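Looking After a Light Wood Desk
10/07/2026
By Lertchai Suwannarat

A pale desktop shows everything. Coffee rings, pen marks, the gray smudge where your wrists rest. Most of it comes off with very little effort if you get to it the same week.

Start by taking everything off the part you plan to clean. Pushing things from side to side as you go leaves a line of dust in the middle. Wipe the surface with a dry microfiber cloth first, then go over it with a cloth wrung out in warm water and a drop of dish soap. It should feel damp and leave no beads of water behind. Follow the direction of the grain, even if it runs at an angle to the desk.

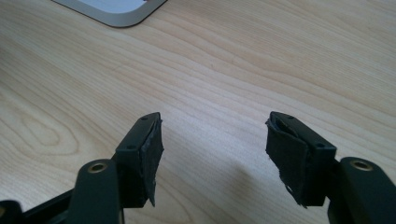 Light desktop with fine, wavy grain.

Dry it right away with a second cloth. Water left standing at a seam or along the front edge can get under a veneer and lift it, and a lifted edge is a much bigger job than a stain.

For pen marks, put a little rubbing alcohol on a cotton swab and try it somewhere hidden first. Wait 5 minutes and check for a dull spot. If the finish looks the same, dab at the mark and keep turning the swab to a clean side. Don't use alcohol on a waxed or shellac finish.

Sticky residue from tape or price labels usually loosens with a few drops of cooking oil. Leave it for 2 minutes, rub with your thumb, and wash off the oil with the soapy cloth.

Skip scouring powder, melamine sponges and anything with bleach. They take the shine off in patches, and on a light desk the patches show whenever the lamp is on. Spray polish isn't needed either. It builds up and makes paper stick.

Felt pads under a pencil cup or lamp cost very little. Check them every December or so and replace any that have picked up grit, since a gritty pad scratches worse than no pad. Move things a few inches now and then too. Light wood changes color in the sun, and a tray that never moves will leave its outline.

Contact us | Copyright Mileck | Back to top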